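Phone holder (desk)

A desk phone holder is a small stand or clamp that keeps a smartphone upright on a table so that both hands stay free. It is one of those humble objects that quietly changes how a desk gets used! Holders turn up beside stoves, on sewing tables and next to shelves of little jars and bottles, wherever people want a screen at eye level.

Types

The simplest holders are cradles: a flat face to lean the phone on and a small lip to stop it sliding. Clamp holders are the more interesting family. They squeeze the phone between a fixed jaw and a moving pad, and the better ones will take a phone on its end or on its side.
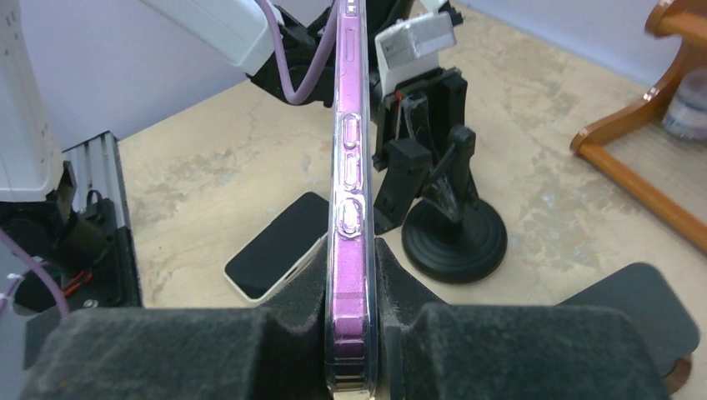 Clamp holders owe a lot to the camera tripod and the workshop vise, and many makers still borrow parts freely from both. The Flosbridge catalog of May 2021 listed 18 models, of which only 8 were cradles.

Parts

Most clamp holders have a base, a post or arm, a joint and a pair of jaws. A round, heavy base is a favorite because it takes up little room and resists tipping in every direction. The jaw pads are usually rubber, and a threaded knob sets how hard they press. A good knob is a real pleasure to use, with a fine thread and enough grip for tired fingers.

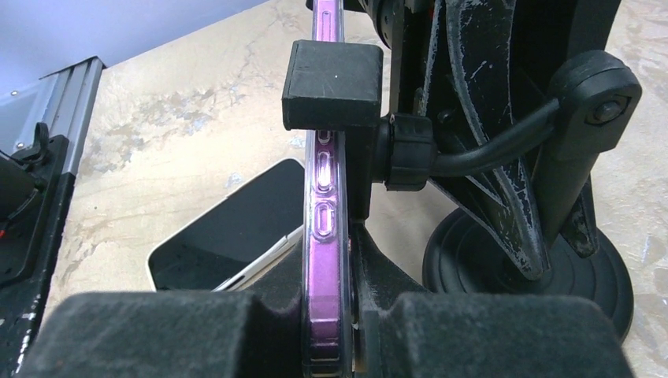 Joints deserve just as much attention. A ball joint lets the phone tilt and swivel freely (lovely for video calls), while a bolted pivot moves in one plane only and tends to stay put for years. Pratex arms combine the two, with a pivot at the bottom and a ball at the top.

Cases and buttons

A phone can usually stay in its case while clamped, as long as the jaws open wide enough. Clear and tinted plastic cases often have raised covers over the side buttons, and a pad resting on one of these can change the volume or put the screen to sleep. The usual cure is to slide the phone along until the pad meets a plain stretch of edge.

Placement

A holder works best in the open middle of a table, with small items moved back onto a rack. Tiered wooden racks are a fine match, keeping bottles and jars in sight behind the phone. Planex recommends 40 centimeters between the screen and the eyes for reading. 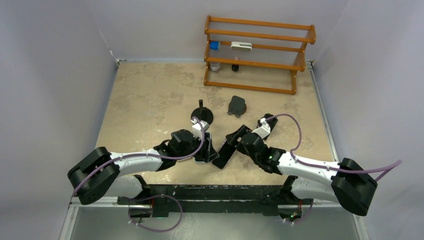 Care

Rubber pads pick up dust and should be wiped with a damp cloth. Scuffed paint on an old frame does no harm to the grip, and plenty of well-worn holders give excellent service. A knob that has grown stiff often needs only a drop of light oil on the thread.

Reception

Owners can be wonderfully loyal to a particular holder, and the long-running debate is whether a separate base and clamp are better than a one-piece stand.
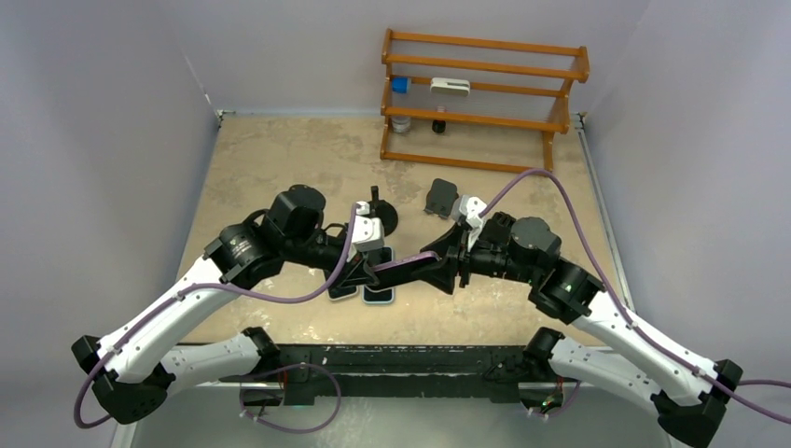 Rojanasak argued that separate parts win every time, as a worn clamp can be replaced while the heavy base goes on for decades, and added that anyone who has carried a one-piece stand in a bag will agree.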